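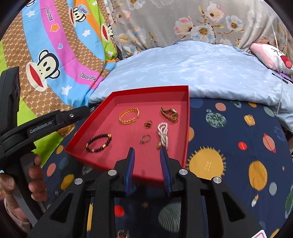

She keeps her jewelry in a box in the closet and sorts it on the bed, "like a pirate with a bad back." We met in the spare room of her house in Dultstead, where she was deciding what to wear, what to pass on and what to stop feeling guilty about.

The red tray came from Tanley, the hardware store. "It was meant for screws. I've never owned 40 screws in my life." She likes it for the raised sides. Before the tray there was a saucer, and before the saucer there was the carpet.

Her rule is that nothing touches anything else. "Chains get together in the dark. I once spent a whole January evening on one knot, with a pin and some language." The pearls get extra room, even though she wears them only to weddings and the dentist. "He's very formal."

The bracelet with the black beads is the favorite. She paid 14 dollars for it at the Okafor estate sale and has been told it's worth less. The gold bangle was a gift from an aunt who said it cost 1000, "though she said that about everything, including soup."

And the silver ring, the one with the flattened side? "Car door. I was wearing it. We both recovered."

I asked about the space-themed sheet. It belongs to her grandson, who wants it back by bedtime. She told him the rings of Saturn were only being tidied.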